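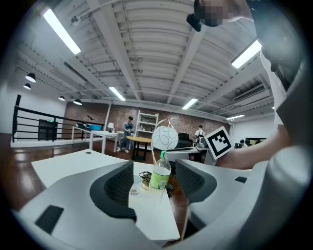 Back half of the room, seen from the white table. Arc lamp in the middle, brick wall behind.

Arc lamp with globe shade next to a work area: where to put it, and how to cut glare off a glossy wood floor?

Posted by Sosina Gidey in Lighting and Electrical

We share one large open-plan room on the upper level of an old mill building in Isulthorpe. The building dates from 1877 and the back wall is the original red brick, so nothing gets drilled into it without written permission from the landlord. The floor is reddish-brown wood with a high gloss finish.

The lamp is a white globe with thin gray swirling lines on it, on a curved metal arc stand. It stands near the center of the back part of the room, between a round wooden table on black legs and a white desk with a black office chair. I have two problems.

First, position. People walk between the round table and the desk all day. The stand is thin and the globe gets bumped. It swings for a while and then settles slightly rotated from where it was.

Second, glare. The overhead lights reflect in the floor. From the white table where I sit, with the lamp also on, I end up with bright patches at the lower edge of my view most of the afternoon. I do a lot of close reading of printed cards at that table and by 4 p.m. my eyes are tired.

I would like to keep the lamp. Refinishing the floor is out of the question under the lease. The floor area on our side is 672 square feet, if that matters for a rug. The overhead fixtures are on a single switch and I do not know if they can be dimmed. What would you change first?

Edit: the lamp base is a flat disk, no feet. The label underneath says Plillora and gives no weight.

Diarmuid Mac Giolla

Take the two separately.

Position. An arc stand needs its base somewhere people do not walk and its globe over something people cannot walk through. At the moment you have both in a walkway. Put the base behind the round table, on the wall side, and swing the arc forward so the globe hangs over the tabletop. A table makes a good barrier for a hanging shade. Leave 3 feet clear between the table and the desk.

Check the base before you move it. With a flat disk on a hard glossy finish the whole stand can creep each time it is knocked. A disk of thin rubber shelf liner cut slightly smaller than the base stops this. Test a scrap of the liner on a hidden bit of floor first, as some rubber compounds leave a mark on polyurethane over several months.

The rotation after a bump is usually the set screw where the globe holder meets the arc. Turn it off, unplug it, let the bulb cool, and tighten the screw a quarter turn. Do not go further than snug. On thin tubing the screw will dent the wall of the tube and then it never holds properly again.

Glare. What you see in the floor is a mirror image of the ceiling fixture, so the geometry is simple. Sit in your usual chair and have someone slide a sheet of dark paper along the floor until it covers the bright patch. Mark that spot with painter's tape. Repeat for each patch. A low-pile rug over the taped area removes the reflection from that seat. You do not need to cover 672 square feet, you need to cover the tape marks with a foot or so to spare on each side.

Use a rug pad made for finished wood. Lift the rug now and then and sweep underneath - grit under a pad will dull the gloss faster than shoes will.

Aidan Moynihan

Just get a lower wattage bulb. I had the same thing with a globe lamp and a 40 watt equivalent fixed it.

Gráinne Ó Ceallaigh

A weaker bulb in the globe will not do much here. By her account the patches come mainly from the overhead fixtures. I agree with Diarmuid on the rug and would add 3 items.

1. Rotate your seat before buying anything. If you face the lights, the reflections come toward you. Turn the chair ninety degrees so they fall to the side and look again at the same hour. This costs nothing and in my office it removed most of the problem.

2. Ask the landlord what the overhead fixtures are. If the driver is dimmable, the wall switch can be replaced by an electrician with a compatible dimmer. If it is not, a dimmer will cause flicker, which is worse for close reading than glare.

3. For the cards, use a small task light on the table, placed on the side opposite your writing hand and aimed down. Keep the head below eye level. Matte card stock also helps if you have any say in the printing.

On the globe lamp, treat it as fill light for the round table. It is a diffuse source and too far from your seat to read by.

Sosina Gidey

Thanks. Moved the base behind the round table this morning and tightened the screw. Taped out the floor with Teresa Ó Súilleabháin, who has the seat across from me, and her patches are in different places from mine, so the rug will have to be wider than I planned. Landlord has been asked about the driver. I will post the answer when I have it.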